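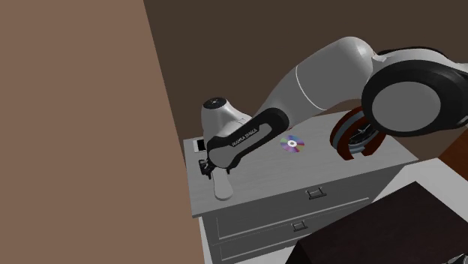 Jistden Marina to Open 38 New Liveaboard Berths at Callthorpe Basin

CALLTHORPE – Jistden Marina will open 38 new berths for liveaboard boaters on the north side of Callthorpe Basin in April. The berths are on two floating docks built over the winter, and are the first in the basin set up for people who stay on their boats all year.

The docks will take sailboats, trawlers and catamarans up to 50 feet. Ten of the berths are side-tie slips wide enough for cruising catamarans with a beam of up to 25 feet. Until now, wide boats visiting the basin have had to lie on the outer face of the fuel dock or anchor beyond the channel markers.

Each berth has its own power pedestal with 30-amp and 50-amp service, metered separately, and a fresh water tap on a heated line. Pump-out is piped to every slip, so boats will not need to leave the dock to empty a holding tank. Dock boxes are included. The walkways are eight feet wide on the main run and five feet wide on the fingers, with low lights along both edges.

A new shore building stands at the head of the ramp. It has six showers, a laundry room, a mail room with parcel lockers, and a workshop with two benches and a vise. The workshop will be open to berth holders from 7 a.m. to 9 p.m. Sanding, spraying and hull painting are still limited to the boatyard.

"We have had a waiting list of liveaboards for a long time, and most of them asked for the same things – water that runs in January, a pump-out they don't have to book, and somewhere to pick up a package," the marina office said in a statement. "Those requests set the layout. The docks are plain, but they should be easy to live on."

The floating docks were made by Ramalho, which also supplied the marina's guest pontoons. They are concrete over a foam core and ride on steel piles driven into the basin floor. The piles stand high enough to hold the docks in a storm surge well above the highest water on record at Callthorpe. A wave screen 265 feet long has been added at the west end, where the afternoon chop comes in on summer days.

Berth applications and meter readings will be handled through Zudotura, the online booking system the marina already uses for guest slips. Berth holders can check their power use, pay their bill and report a fault from a phone or laptop. Paper bills will stay available at the office on request.

Contracts run for 12 months, with a six-month winter contract offered on any berths left over in the fall. Rates are charged by the foot of overall length, including bow sprits, davits and swim platforms. Catamarans in the side-tie slips pay one and a half times the monohull rate. The liveaboard fee is charged per boat and covers two adults. Children under 16 are not charged. A full rate sheet can be picked up at the marina office.

Boats must be able to move under their own power and must carry liability insurance. A current survey is needed for any boat more than 20 years old. Pets are welcome and must be on a leash on the docks. Berth holders may sublet to another boat for up to three months while they are away cruising, as long as the visiting boat meets the same rules and the office is told ahead of time.

People already on the waiting list will be offered berths first, in the order they joined. They will get an email with a dock plan and a form to mark their first and second choices. Berths not taken up will then be opened to everyone else. Owners who are still shopping for a boat may hold a place with a deposit, which is refunded in full if they withdraw before signing a contract.

The marina will hold a dock walk for applicants on a Tuesday evening before opening, starting at 5:30 p.m. at the head of the north ramp. Staff will be on hand to talk about slip sizes, power and winter arrangements. Parking is in the upper lot. The lower lot is closed while the last of the paving is done.

Work on the north side will not affect the existing seasonal slips, the boatyard or the fuel dock, which keep their normal hours. The dinghy dock has moved to the inside of the east wall and will stay there.

About Jistden Marina

Jistden Marina runs the slips, boatyard and fuel dock at Callthorpe Basin. It offers seasonal, guest and liveaboard berths, along with haul-out, winter storage and rigging service.

Media and berth inquiries: Jistden Marina office, North Ramp, Callthorpe Basin. The office is open daily from 8 a.m. to 5 p.m. and monitors VHF channel 10 during those hours.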